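### 4.3 How much weight can the "warm table" findings bear?

The claim that wood-look furniture makes people feel calmer, stay longer and think better of a place has been repeated so often in the trade press that it is now treated as a starting point. We treat it here as a claim. Our reading of the sources behind it is that a modest and rather local result has been stretched over libraries, clinics, canteens, school halls and open-plan offices, and that very little fresh evidence was gathered along the way.

Three bodies of material are cited again and again. The first is the Odach questionnaire, which asks people to rate a room on a five-point scale running from "cold" to "warm", with similar pairs for "tired" and "fresh", "cheap" and "costly", and so on. The second is the set of showroom trials run at the Szénási works, where visitors were shown furnished corners and asked which they would choose to sit in. The third is the Warkport canteen study, which is much the largest, with 467 returned forms from nine canteens, and which most later writers lean on when they want a number.

The Warkport result is usually reported as follows: canteens refitted with pale wood-look tables were rated warmer than those left with plain grey ones. That is a fair summary of the printed table. It leaves out that the refitted canteens were also repainted, and that in most of them the ceiling lights were changed in the same works. The study's authors mention the paint in a note and the lights in an appendix. They do not adjust for either. A reader who wished to argue that people like new paint could use the same forms to do it, and would have as good a case.

There is also the matter of when the forms were handed out. In the refitted canteens this was done in October, within weeks of reopening. In the others it was done over the preceding winter and spring. Anyone who has sat in a canteen in February will be slow to put a low "warmth" score down to the colour of the table. We asked for the forms to be broken down by month and were told that the month had not been recorded on all of them.

The word itself is a further problem. "Warm" in the Odach questionnaire is never explained to the person filling it in. Some will take it to mean the colour of the room, some the welcome, some the heating. The Warkport forms have a free comment box, and a fair share of the comments that use the word are plainly complaints about draughts. These were scored along with the rest. It may be that the different senses move together, as the makers of the questionnaire suggest, but they offer no test of this, and the later studies that borrow the scale do not offer one either.

#### 4.3.1 What is being rated?

Even if the ratings were sound, it is not clear what they are ratings of. "Wood-look" covers solid timber, veneer, and printed patterns of very different quality, and the studies move between these freely. The Szénási trials used solid tops in some corners and printed tops in others, and the report does not say which visitor saw which. The Warkport canteens were supplied by Triltex, whose order sheets give a pattern name and a finish and nothing on the build-up of the board. Several later papers describe the same canteens as having "wooden tables", and one builds an argument about contact with natural materials on top of that description. We can find no basis for it.

We do not think people can be relied upon to sort this out for themselves. A pale top with long parallel streaks and a few arched figures in the middle may be a print or a veneer, and at ordinary sitting distance the difference is hard to call. It is hard to call from a photograph too, which matters, as two of the follow-up studies were carried out wholly from photographs. Light makes it worse. The same top can look bright and washed out at one end and noticeably duller a short way along, and a rater asked for a single score for "the surface" must decide which part is meant. Then there is the question of what has been put on it. Catalogue views show tables bare, or with a bowl of fruit. Tables in use have things standing on them, much of it plastic and paper, and the grain is left to show in the gaps.

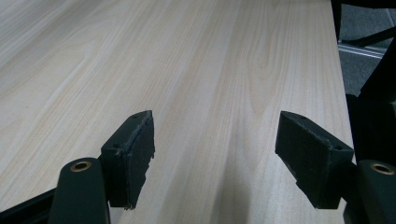
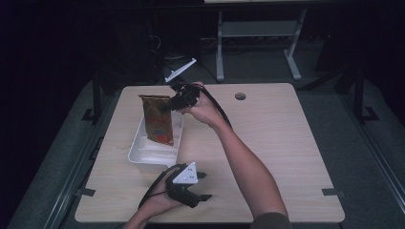 *Figure 6. Pale wood-grain surfaces: (first) grain pattern seen close to; (second) a tabletop with a paper bag standing in a white plastic tray.*

The follow-up studies made from photographs all used views of the catalogue kind. Raters were shown an empty table in a tidy room and asked how warm it felt. We see no reason to expect that a score given to such a view would hold for the same table at a quarter past one with lunch on it, and none of the authors supplies one. The usual defence is that clutter would be the same whatever the table, and so would cancel out. This might be so. It might equally be that a strong grain looks restful when bare and busy when covered, in which case the bare view would flatter it. The point could be settled by a cheap study. As far as we know no one has done it.

#### 4.3.2 Staying longer

The second half of the usual claim is about behaviour: people are said to stay longer at wood-look tables. This rests almost wholly on the Szénási trials. Visitors were invited to sit where they liked while waiting for a tour to begin, and those in the wood-look corners were slower to get up. But the wood-look corners were nearest the window and furthest from the door through which the tour guide came in. The report includes a floor plan, to its credit, and it takes only a glance at it to see that the people who got up first were the people who heard the call first.

The Warkport study is sometimes cited for the same claim, wrongly. It did not record how long anybody stayed. It asked people whether they "would be happy to spend more time" in the canteen, which is a different thing, and the answers were scattered widely enough that its own authors drew nothing from them. The line about longer stays seems to have entered the literature through a brochure, was quoted from there in a review, and has since been cited to the review. We followed the trail back through five papers before reaching a source that contained any data, and the data were about something else.

#### 4.3.3 What survives

Stripped of the parts that will not bear weight, the evidence supports the following. When shown a bare pale wood-look table and a bare grey one in the same tidy room, more people call the first one warm. The gap is small on a five-point scale. It shrinks in the one study where the grey table was new and the wood-look table was not. Whether it lasts once people have got used to a room is unknown; the only attempt at a second round, in two of the Warkport canteens, drew so few forms that the authors set them aside, and we think they were right to.

This is not nothing. A buyer choosing between two tops of equal price and equal wear might reasonably let it tip the choice. Our quarrel is with the step from there to statements about wellbeing, sick leave and the standing of an organisation in the eyes of its visitors – statements that now appear in tender documents with a citation attached, and that are used to defend a higher price.

We would also question the habit of treating weak studies as stronger when they agree. The sources described above share a questionnaire, or a supplier, or both. Where the scale is vague in one it is vague in all of them, and where new tables arrive along with new paint they do so in every site of the same refit. Agreement among them is what one would expect whether or not the table had any effect.

Two small changes would help more than another large survey. The first is to report what the surface is made of, from the order or from the board itself, and to leave the entry blank where this is not known. A blank would have saved at least one of the papers discussed here from its main conclusion. The second is to rate rooms as they are used, at busy hours and with the tables laid or littered as they happen to be, and to say so. Scores collected this way will be noisier and will make duller reading. We return in the next section to the cost side of the argument, where the figures are firmer but have been read with no more care.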